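Ring left on marble counter after a dinner party - can I fix it myself?
Posted by Yasmine El Sherbiny

Hello everyone! We moved in September into a place with a marble island, which I had dreamed of for years, and of course at our very first dinner I left half a cut lemon sitting on it all evening. Now there is a dull spot that won't wipe off. I tried dish soap, then more dish soap. Have I ruined it?

Hazem Bennani
Oh, I feel for you, we did the very same thing with a wine glass. It sounds like an etch, meaning the acid took the polish off the stone, so no soap will lift it. Marble polishing powder is what you want. Dampen a soft cloth, rub in small circles for 2 minutes, rinse, dry, and look at it from the side with a lamp on. Mine needed a second go. Try a hidden corner first, and please keep vinegar far away from it!

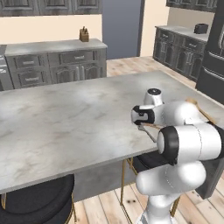

Mahmoud Fawzy
just put a fruit bowl on it

Zineb Helmy
Hazem has it right, but the powder is meant for a polished finish. If your counter is honed (more matte, like ours), it can leave a shiny patch - and then you have a new problem. My mother-in-law's stone man charged her for 7 visits over the years, bless her, and his advice was always to ask which finish you have before buying anything.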